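Search this site Search Go

Textile Care in Furnished Rooms
Handout 2: Fabric-covered surfaces
Svenja Gerlach
Reading time: 4 minutes

Read this before the January practical. Cloth laundering and folding were covered in Handout 1 and are repeated only where they affect the result on a fixed cover.

2.1 Scope

A fixed cover is any textile stretched over a base and fastened so that it can't be taken off for washing. Removable covers are treated as laundry. Where a zipper is present, check the label first: some zippers are there for assembly only, and the cover will not go back on after washing.

2.2 Soil types

Dry soil (dust, lint, crumbs, hair) lies on the yarn or between yarns. It is removed by suction or by a dry cloth. Bound soil (skin oil, food, drink residue) sticks to the fiber and needs moisture, usually with a small amount of detergent.

Always remove dry soil first. Dust that is wetted moves down into the weave and dries there as a gray edge, and many of the "water marks" students report are of this kind. A true water mark comes from dyes or finishes carried outward by the liquid and collects at the border of the wet area.

2.3 Reading the weave

Plain, single-color weaves show soil early. Mottled weaves combine yarns of different shades and hide it. The soil load on a mottled cover is therefore regularly underestimated, and the cleaner has to rely on touch and on the cloth. Wipe a test strip with a white part of the cloth and look at the cloth, then at the fabric.

Light matters as well. Overhead light flattens the surface. Low light from one side brings out raised yarns, dents and lint. Shade differences that shift when you change position are a matter of pile or tension. Those that stay put may be soil, wear or fading.

2.4 Cloths

Use flat-woven cotton for blotting and microfiber for dry wiping. Colored cloths are permitted on dark or medium covers after a bleed test: wet one corner, press it onto white paper under a weight, and check for color.

Wash cotton cloths at 60 °C without fabric softener. Softener leaves a film that reduces absorption. Microfiber is washed separately, as it picks up cotton lint.

2.5 Solution for bound soil

Water, 1000 ml, lukewarm
Neutral liquid detergent, 2 ml

Mix without foaming. Dip the cloth, wring it out fully, and test on a hidden area. Wait until the test area is dry before judging it. Do not pour or spray onto the cover.

2.6 Working order

Vacuum with the upholstery nozzle, seams last. Blot spots from the outside in. Wipe the whole panel from seam to seam with the wrung cloth, including the clean part, so that no border forms. Repeat with plain water. Leave to dry with the window open; no hair dryers.

Keep wet cloths off adjoining walls. Matte paint burnishes when rubbed and the polished patch can't be removed. If the piece can be moved, pull it forward before starting on the rear edge.

2.7 Pressure and cloth shape

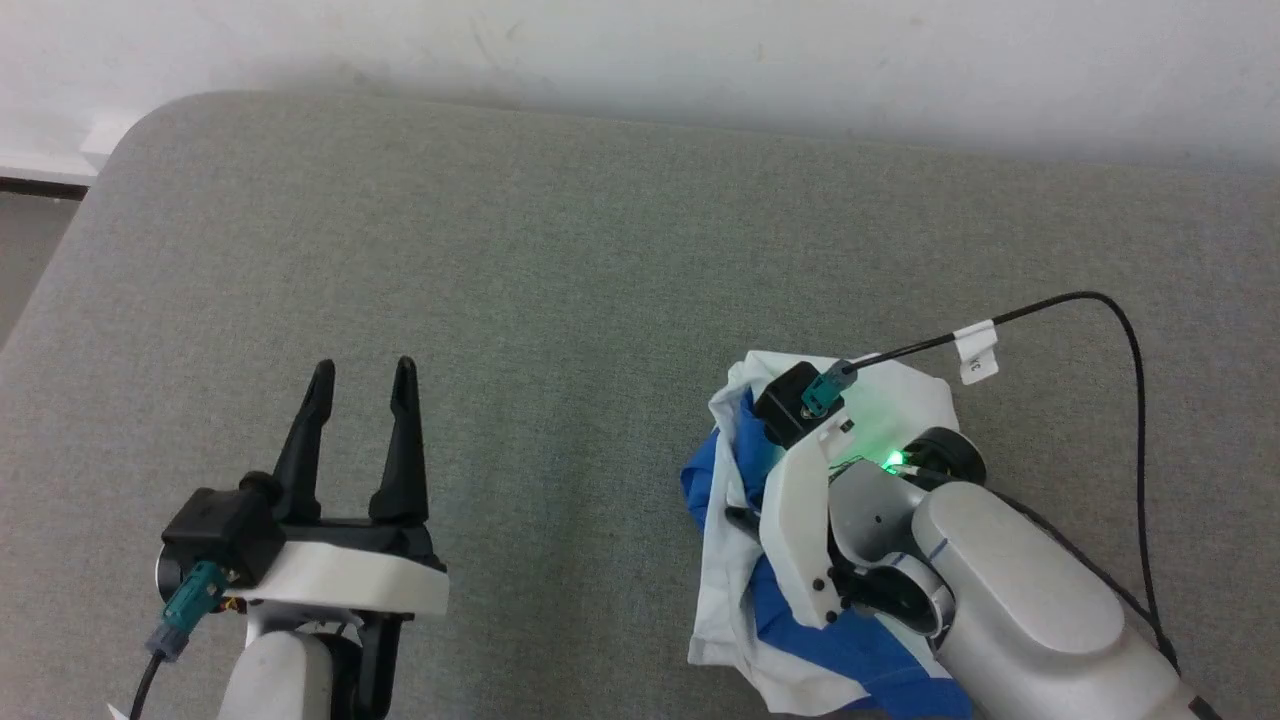
Pressure on a fixed cover should be spread evenly, and the shape of the cloth decides whether it is. A folded cloth gives a flat pad and a known clean side. A crumpled one, like the white and blue cloth on this gray cover, touches the fabric along its ridges, so the pressure is uneven and the used side is soon lost track of. The cover has the mottled type of weave described in 2.3, and the soft variations in shade across its open middle can't be sorted into soil or tension from one position. Note too how close the far edge lies to the white wall, which already carries faint scuff marks. For the practical, fold each cloth in half and in half again, turn to a fresh side after every panel, and record the number of sides used on sheet 32.

Comments (3)

Volker Grube
In 2.5, does the 2 ml still hold for hard water? Ours leaves scale on everything.

Svenja Gerlach
Keep the dose and use distilled water for the final wipe.

Heloísa Miranda
Sheet 32 is missing from my packet, it goes from 31 to 33. Can I copy someone's on the day?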